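How Cable Gets from One Place to Another

A cable is a length of metal wire, or several wires, inside a soft cover. It carries electricity or signals. This page explains what is inside a cable, why cable is often wound on a spool, and how it is stored.
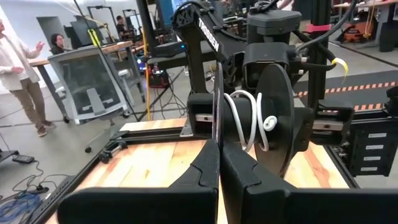 Vesela Shehu writes that her class at Grirkport thought the cover of a cable was there to make it look tidy, and asks whether the page could start with what the cover does. It is a fair request, so the cover comes first.

The cover

Electricity moves easily through metals such as copper. It does not move easily through plastic or rubber. A material that lets electricity through is called a conductor. A material that blocks it is called an insulator. The cover of a cable is an insulator. It keeps the electricity in the wire and away from people, tables, carpets and other wires.

If a cable has more than one wire inside, each wire has its own thin cover. An outer cover, called the sheath, then holds all of them together. The sheath also protects against scrapes and water. The colour of the sheath does not change how well the cable works. The colours of the wires inside do matter, as they tell an electrician which wire does which job.

The wire

The metal inside a cable may be one solid piece or many thin pieces twisted together. One solid piece is called solid core. Many thin pieces are called strands.

Solid core wire is stiff. It is used inside walls, where it is put in once and left alone. Stranded wire bends easily and can be bent many times before it breaks. It is used for lamps, headphones, chargers and anything else that gets moved.

You can test this idea with paper. Roll one sheet of thick card into a tube and try to bend it. Then take a bundle of paper strips and bend that. The strips slide past each other, and the bundle bends with less effort.

The spool

Cable is made in very long lengths. A long cable left in a heap forms loops, the loops pass through one another, and knots appear. Winding the cable round a spool prevents most of this.

A spool has two main parts. The middle part is the core, or drum. The round plates at the ends are called flanges. The flanges stop the cable from sliding off sideways. Many spools have a hole through the middle, so that a rod can be pushed through and the spool can turn on it.

The core must not be too thin. Every cable has a smallest circle it can safely be bent into. Half the width of that circle is called the bend radius. If the cable is bent more tightly, the metal may crack or the cover may split. A thick, stiff cable needs a wide core. Glass fibre cable, which carries light, also needs gentle bends, as light can leak out of the glass where the curve is too sharp.

How much cable fits on a spool?

One turn round the core uses a length of cable equal to the distance round the core. Suppose that distance is 4 centimetres. Then 2 turns use 8 centimetres. The second layer lies on top of the first, so each turn in it is a little longer. The turns keep getting longer as the layers build up.

The Trirnik cable works sells a drum that holds 252 metres of lamp cable and a larger one that holds 401 metres. The larger drum does not need to be much wider. Its outer layers have long turns, and each one adds a good deal of cable.

Taking cable off

There are two ways to take cable off a spool. In the first, the spool turns and the cable comes off straight. In the second, the spool stays still and the cable is lifted over one flange. The second way puts one twist into the cable for each turn removed. After many turns the twists gather into kinks. Try it with a reel of sewing thread or a ribbon. A flat ribbon shows the twists clearly.

Storing a cable at home

Unplug the cable before you wind it. Hold one end and make loops of the same size, letting the cable fall the way it wants to. Do not wrap it tightly round your hand or round a plug. Fasten the loops with a soft tie. Never use a cable if the cover is split or you can see metal. Show it to an adult.

Words used on this page

Conductor: a material that lets electricity through.
Insulator: a material that blocks electricity.
Sheath: the outer cover of a cable.
Strand: one thin wire in a bundle.
Flange: the plate at the end of a spool.
Bend radius: half the width of the smallest circle a cable can safely follow.

Page last checked 12/5/18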